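Workshop > Robot arms > Simulated pick-up trials

Last updated 2022-10-20

Tips for running pick-up trials on soft furniture in simulation

These notes come from the Talico tidying trials, in which a simulated arm is asked to clear household objects from seats. They assume a working arm model and a scene builder. The Pillbridge room set was used throughout, with Gourlay as the physics engine, but most of the advice carries over to other software.

Why seats and not tables

Most grasping results are reported on a flat table. A table is kind to a method. The surface height is known, the approach is open on all sides and nothing leans. A sofa has arms and a back that limit the path of the elbow, and a seam that can tip a narrow base. In our runs the same grasp planner, with the same settings, completed 90 per cent of pick-ups on the table and 53 per cent on the sofa. The objects were identical. Quote both figures if you quote either.

Setting out the objects

Choose things that differ in how they fail. A plate is low and wide, and the fingers tend to meet the rim before they are in position. A ball rolls if one finger touches early. A phone lies almost flush with the cushion and leaves little to hold. A candlestick can be gripped easily enough but falls if brushed.

Place at least two of them close together. Single objects with clear space on all sides will flatter the planner, and the result will say little about a real living room. Keep the furniture and clutter elsewhere in the room as well. Removing it speeds up rendering slightly, but it also gives the vision stage an easier job than it will have later.

Let the scene settle before the arm moves. We allow 40 simulation steps. Objects dropped on to a seat can still be sliding when the first picture is taken, and the planner will then aim at a place the object has left.

Checking the approach

Stop the run with the hand low over the target and look at it from the side of the sofa before trusting any score. The log gives the distance from the fingertip to the chosen object. It does not give the distance to the neighbours, and that is where most of the trouble lies. With the hand over the white plate, the yellow ball sits right by the left finger while the right finger is spread well away to the other side. The phone and the candlestick are further to the right on the seat.
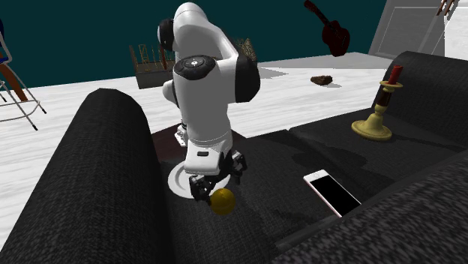
Reading the contacts

Log every contact, including those with objects that were not the target. A run can be marked as a success when the plate is lifted and the ball has been pushed on to the floor. We score such runs as failures. Under the looser rule the sofa figure rises by 13 points, so state which rule was used.

Shadows are a poor guide to contact. On a dark woven cover the shadow of the hand merges with the cloth, and a gap can look closed when it is not. Use the contact log for the decision and the picture only to find out which step to inspect.

Cushion stiffness

The seat in these trials is rigid. This is a limit of the method and should be written down. A real cushion sinks under a plate and rises round the rim, so the fingers have less room beneath the edge. We tried the Zorer soft-body add-on in June and found that contacts became unstable with thin objects – the phone in particular jittered until it left the seat. If you need soft cushions, test the phone by itself first and shorten the time step until it lies still.

Changing one thing at a time

Keep the random seed fixed while comparing two planners, then repeat the whole set with new seeds. Change the finger opening or the approach angle, never both in the same set. A narrower opening helped beside the ball and made the plate worse, and an average over all objects hid this completely. Report results by object.

Save the starting pose of the arm with each run. When the base stands behind the sofa, small changes in the shoulder decide whether the elbow clears the backrest. Two runs with the same hand position can differ for that reason alone.

Storing the runs

Keep the scene file, the seed, the planner settings and the contact log in one folder per run. Video is optional and takes up most of the disc. A still at first contact and another at the end of the lift are enough for most checks – the rest can be rendered again from the seed, provided the engine version has been noted.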